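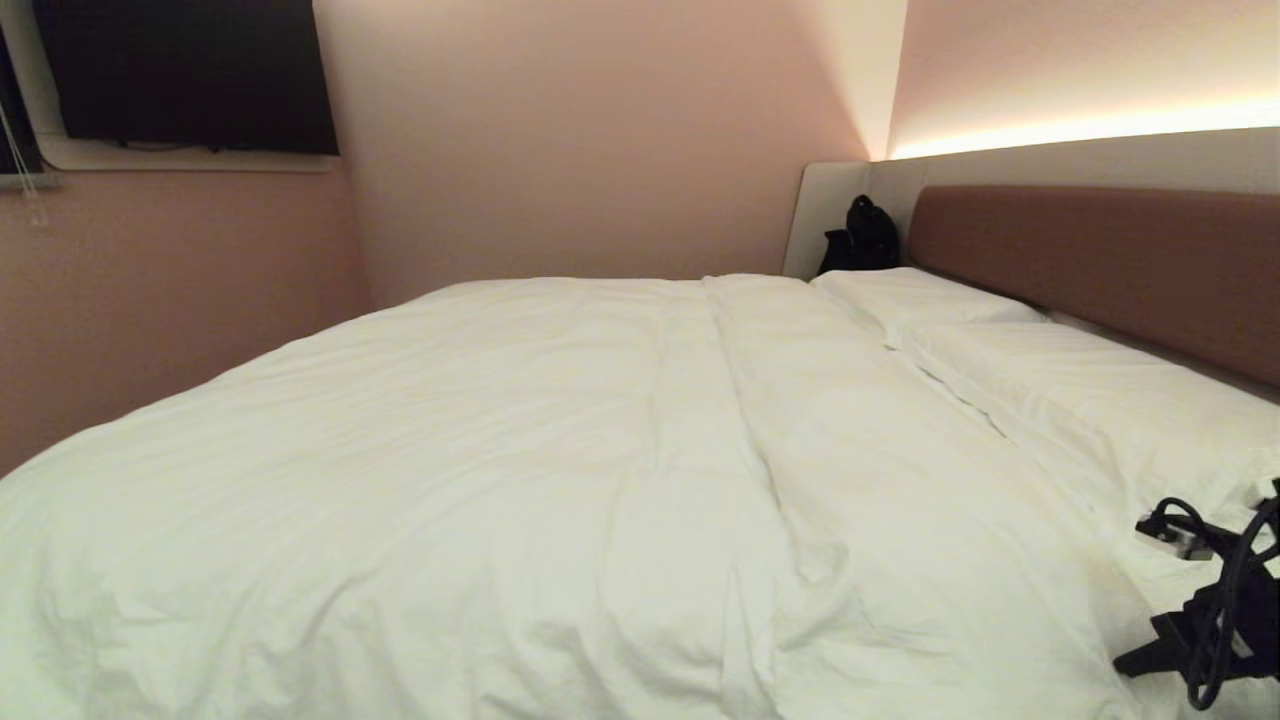
Head camera, bed task: white duvet, two white pillows, warm strip light above the headboard.

From: the Sostville test room
To: gripper and camera list
Date: Thursday, February 6, 2025
Subject: Re: Head camera on white bedding, and which fingers for duvets

Hello all,

Thank you for the answers to my first message. I quote the one I want to reply to, and I put my comments under each part.

> We had the same trouble with pale cloth last year. Before you
> change the camera, please lock the exposure and the white
> balance. Auto exposure sees a big white area and makes
> everything gray, and then the creases are gone.

I did this and it helped more than I expected. The still at the top is with locked exposure on the Dandasier camera. The creases are soft but I can find them, and the long fold down the middle of the duvet is very clear. The pillows are harder. They are the same white as the duvet, and mostly the shading and the seams tell me where one thing stops and the next one starts. The black backpack in the corner and the black cables on the right give no problem of course, any camera will find them.

There is still a slight greenish tone in the white near the bottom of the picture. The strip light is warm and the walls are pink, so I would expect an error in the other direction. Does anybody else see this with the Dandasier? I have tried two white balance values and the green stays. Maybe it is the lens.

> What frame rate do you record? If it is for teleoperation
> I would not go below 30, but for learning you can go lower
> and save the disk.

I record slower than that for the training data and I have no complaint. The disk was full two times in February already, so I will not go higher.

> For the fingers: we use the Onu soft pads for everything
> made of cloth. They are slow but they do not pull threads.
> Did you compare with a hard finger?

Yes, this is the part where I have numbers now. I made 236 grasp tries on the duvet edge, the same operator and the same arm for all. The first set was with the Onu soft pads, the second set with the thin Flornell fingers. I counted a try as good when the cloth stayed in the gripper until the corner was at the head of the bed.

Onu soft pads: 118 tries, 99 good.
Flornell thin fingers: 118 tries, 82 good.

The numbers look simple but I want to be careful. The Flornell fingers lose mostly on flat cloth, where they slide over the surface and close on nothing. Where the duvet is bunched they are as good as the soft pads, and they are faster to get under a fold. The Onu pads need a real wrinkle too, but a smaller one. They also take more than one layer very often. For making a bed this is fine – for separating the cover from the filling it would be bad, and I did not test that.

I changed the Onu pads after 3 days, when the surface became shiny and the grip was worse. The Flornell fingers look like new.

> And the controller? Position only, or do you have force?

Position only, with a current limit on the gripper. I set the limit to 8 on the scale of our driver, and this is not a physical unit, so please do not copy it. With a higher value the soft pads bend outward and the cloth comes out at the side. I would like to try a real force loop but our controller does not give me access to it. If you know a way that does not need new firmware, please write to me.

My questions to the list are now these:

1. Has somebody used a depth camera on a thick white duvet in a narrow room? I am afraid the depth will be noisy on such a smooth surface, but I have not tried.

2. Is there a pad between the two, with a thin tip and a soft inside? I could print one, but I prefer to buy it if it exists.

3. For people with a head camera: how much do you tilt it down? With my present angle I get much of the head side of the bed, but also the pink walls and the television, and these pixels are wasted for me. When I tilt more, I lose the far pillow during the reach.

I can share the table with all the tries, also the bad ones. It is a plain text file, the columns are in English. Write to the list or directly to me, both are fine.

Best regards from Sostville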